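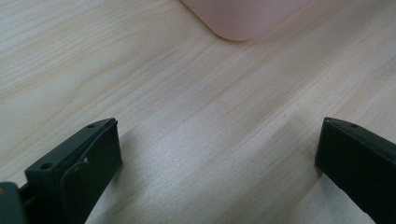
Bucur extends Lasthorpe table range with pale wood-grain top

2 min read

VEDTON, November — Furniture maker Bucur has added a pale wood-grain top to its Lasthorpe range of work and dining tables. It replaces the darker Plirnberg finish, which will be withdrawn when present stock is sold.

The new top is supplied in one size and fits all current Lasthorpe frames. Existing owners can order it separately and reuse their fixings. Bucur will make 2,000 tops in the first production run, of which 332 are reserved for trade customers.

Surface and grain

The grain is mostly straight, with arched cathedral figure in places. Tone runs from cream to light tan. The finish has a slight sheen and will show a band of reflection when light strikes it at a low angle. Customers who prefer less glare should set the table side-on to the window.

"Buyers told us the Plirnberg top made small rooms feel dark," said Myrto Lazaridis, product manager at Bucur. "We wanted a lighter surface with the figure left visible, so we kept the arches and did not select for plain stripe."

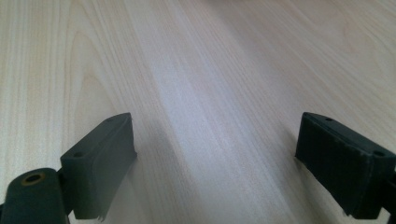

Care and cleaning

Wipe with a soft, damp cloth and dry along the grain. Scouring pads, bleach and solvent cleaners must not be used. Hot pans need a mat. Spills of coffee, ink or beetroot should be removed within the hour.

Felt pads are recommended under lamps, storage boxes and other items that are moved often. The top carries a guarantee of two years against lifting, splitting and fading in normal indoor use.

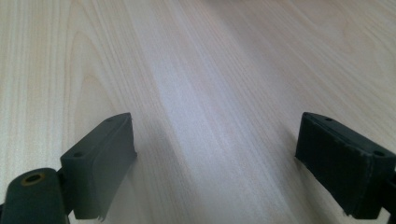 The guarantee does not cover scratches, or damage from standing water. Claims should be made through the original retailer with proof of purchase.

Tops are packed flat, one to a carton, and leave the Vedton works with corner guards fitted. Delivery to retailers starts this month. Plirnberg tops remain on sale in the meantime and spare parts for them will still be supplied.

1,123 shares
2 comments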